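Gripper build, part 2: pads, cables, and a sock

Quick one tonight, the shop closes in a bit and I still have to sweep.

So the hand grippers are together. Two parallel fingers each, blue pads on the inside faces, black arms. Waltraud Frerichs at the Mukitz workshop talked me out of bare plates back in January and she was right, bare plates let everything slide. Did the pads over 3 times. First glue was garbage. Second one fine but I put a pad on crooked, my own fault.

Soft stuff is the real test. Hard blocks are easy, anybody can grab a block. Knit sock, pinched near the middle, lets the ends flop wherever they want.
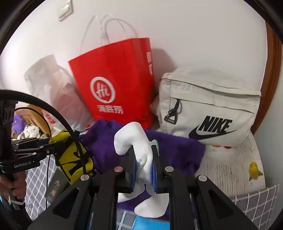 Stuff I changed since last time

Cable is longer. The old one tugged on my wrist every time I reached accross the pile. Now it loops up and over with slack to spare. Pivots got backed off a hair too, they were way too stiff.

Also moved on to skinny things. Watch strap, silicone, row of little holes down it. The pads have to meet square or a strap just twists out, so teh shimming matters more than I thought. Ended up with paper shims. Ugly but ok. Goal is 100 grabs with the same pads before I peel them and look at the wear. 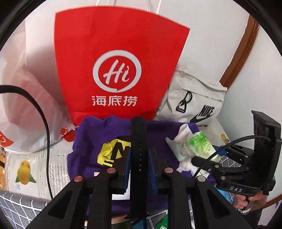 Do the pads need to be soft?

Soft enough to give a little under your thumbnail. Too squishy and the fingers feel vague, too hard and thin stuff slips.

Next up is a proper box for the Bellamy board, it's still in a sandwich tub. More when I get to it.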